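**Pratgate** is a software package for turning two-hand gripper recordings into trajectories a robot arm can replay. It reads the wrist video and jaw encoder values from hand-held grippers, recovers the path of each tool, and writes files that most training code can load directly. It runs on a Linux workstation and is sold per seat.

## What it does

- **Tool tracking.** Estimates the six-axis pose of each gripper from its own fisheye video. Left and right tools are solved together, so views where one tool appears in the other's picture help both tracks.
- **Jaw state.** Merges encoder values with what the wrist view shows. If the encoder log has gaps, the opening is filled in from the video and the filled section is flagged.
- **Segmentation.** Splits a long recording into grasp, carry and release sections. Cut points can be moved by hand in the timeline.
- **Reach check.** Tests every path against your arm model and marks sections that pass a joint limit or a speed limit.

## Household recordings

Release 9 replaces the background model. Earlier releases expected a plain table and often lost track over patterned cloth, where repeated bands look alike from one position to the next. The new model weighs object edges and fabric folds along with color, and handles curved, soft surfaces such as a covered cushion or bed.

Small printed cartons are still the hardest case when they overlap. Use the **Separate** tool to draw a line between two of them once, and the split is carried through the rest of the section.

## Requirements

- Ubuntu 22.04
- NVIDIA card with 12 GB of memory or more
- Around 80 GB of free disk space for the working cache
- Camera calibration file for each gripper

The cache can be moved to a second drive under Settings > Storage. Network drives are not supported.

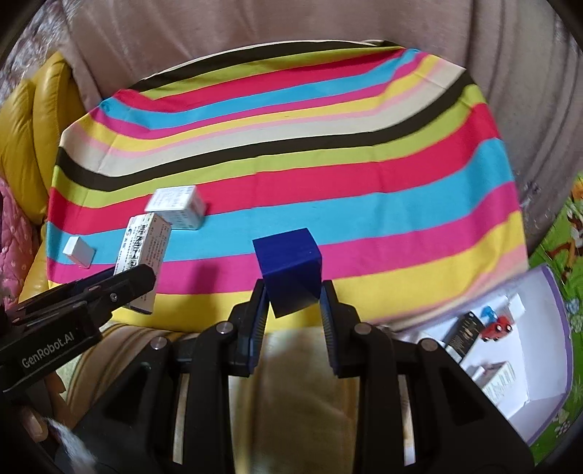
*Page last changed: 2024-02-10*

A dark-blue box is held between the ribbed finger pads, over a striped cloth. The second gripper comes in from the left with its tip across a tall white carton, the kind of overlap that **Separate** is meant for.

## Ordering

Order number 2000-7 covers one seat and updates within the release. Seats can be moved between machines from the license window. Upgrades from release 8 keep existing projects, but tracks have to be solved again before export.

Pratgate is made by Brengate in Drurosville. For quotes and trial keys, write to Wichai Thaweesak in sales.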